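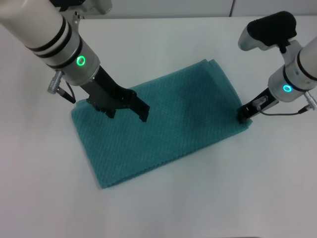
The teal towel, both arms in. Story by Ebony Merrick.

Sunday. Nisreen had the planner log open in one window and her lunch open in the other, so to speak. Crackers. Crumbs in the keyboard already.

"It stopped again," she said.

Munther didn't look up. "Stopped how?"

"Stopped stopped. Left gripper at the towel, right gripper at the towel, no plan. Says goal unreachable."

"It's a towel."

"I know it's a towel."

Demo was Monday at nine. Carla Rizk was flying in from Erura with two people from the money side, and Carla had written an email that just said Folding works, yes? Nisreen had written back yes. That was Thursday. On Thursday it had.

She scrolled. Perception fine. Mask fine, corners fine, four of them, all with good scores. Then the corner tracker handing over to the planner, and the planner sitting there for 200 milliseconds and giving up. Every time 200. Not 198, not 203.

"That's a timeout," said Munther, who had come over after all and was eating her crackers.

"There's no timeout in the planner. I wrote the planner."

"You wrote it in April."

She searched. Nothing. Searched the launch files. Nothing. Searched the whole of Pullitel, which took a while, the repo was a swamp, and there it was in a config file three folders down. max_solve_ms: 200. Commited Friday night. Arnout.

She called him. He picked up on the sixth ring, wind, kids yelling, a dog maybe.

"Did you put a timeout on my solver?"

"Hm? Oh. Yes. It was hanging."

"It wasn't hanging, it was thinking!"

"It was thinking for nine seconds, Nisreen. Carla would have a birthday."

"Arnout. It can't do the last fold in 200. Two arms, cloth, it has to check both sides."

Wind. The dog. Then, "Did you try warm starting it? From the fold before?"

She had not tried warm starting it. She hung up without saying so, or goodbye.

Four o'clock. Five. She passed the old solution in as a first guess and it crashed. Wrong joint order, left and right swapped, her own fault, a comment from April that said TODO check this. She checked this. Ran it in sim. Ran it in sim again. Munther had gone to find coffee and come back with soup.

"How many?"

"99 good out of a hundred."

"And the other one?"

"Sim threw the towel at the ceiling."

He thought about it. "Real one won't do that."

"No."

"Probaly no."

She left the timeout in. It bugged her, leaving it in, but the solves were coming back in 60, 70 and taking it out now felt like poking a bear. She pushed the branch. Typed a message to Carla, deleted it, typed it shorter.

Then the terminal. Real hardware. Hand near the stop button, Munther behind her with the soup, breathing tomato.

"Go on then," he said.

She hit enter. The log said planning. The log said 64 ms. Plan found.

The left arm moved first.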